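Hanstead robotics club gets the cups out

I dropped in on the Hanstead College robotics club in June, mostly because Hashini Roy promised me good biscuits (she delivered!), and ended up staying until well after 6 p.m. Their project this term is a pouring task with two arms, three coloured cups and one little bottle with a black cap. 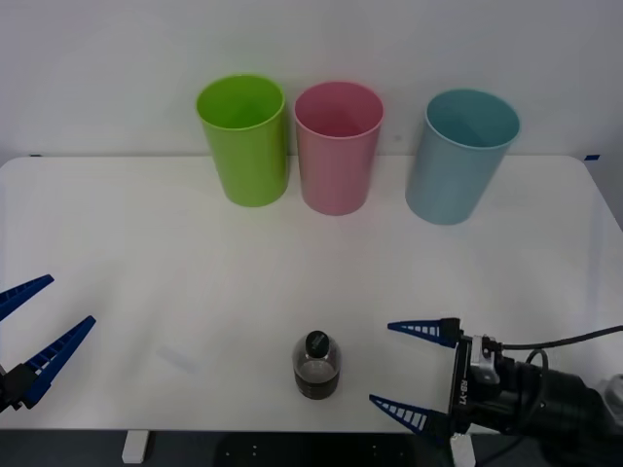
Hashini, who's in her second year, told me the club has logged 767 attempts so far. She wants a nice round thousand before the Pulmont Cup, where each team gets 20 minutes and a maximum of 50 points.

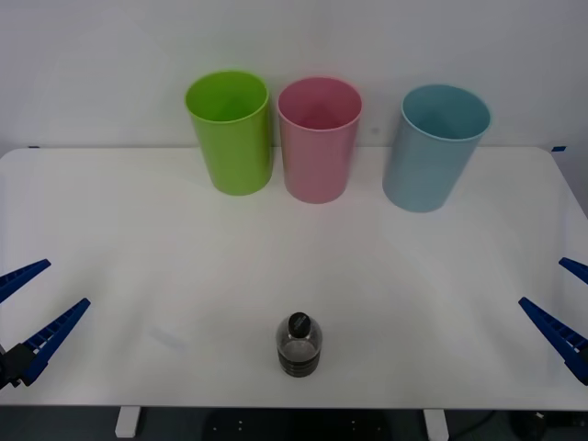 Picking it up

I thought the grab would be the easy bit. Not according to Fiorella Lombardi, the club's coach, who reckons they spent two whole meetings arguing about how low on the bottle the fingers should go. I loved hearing them bicker about it.
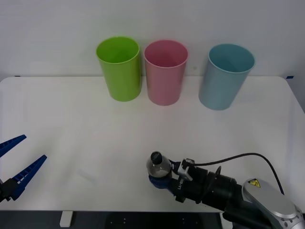 Over to the cups

Choosing a colour and getting the bottle across to the right cup is this month's job, and I was holding my breath, I'll admit.

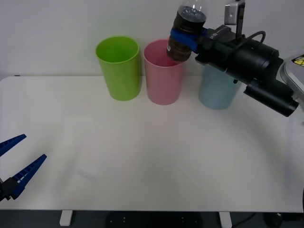
The club meets at 4 p.m. in the Bortolotti building and new members are welcome, no coding needed. I've already put my name down to cheer at Pulmont.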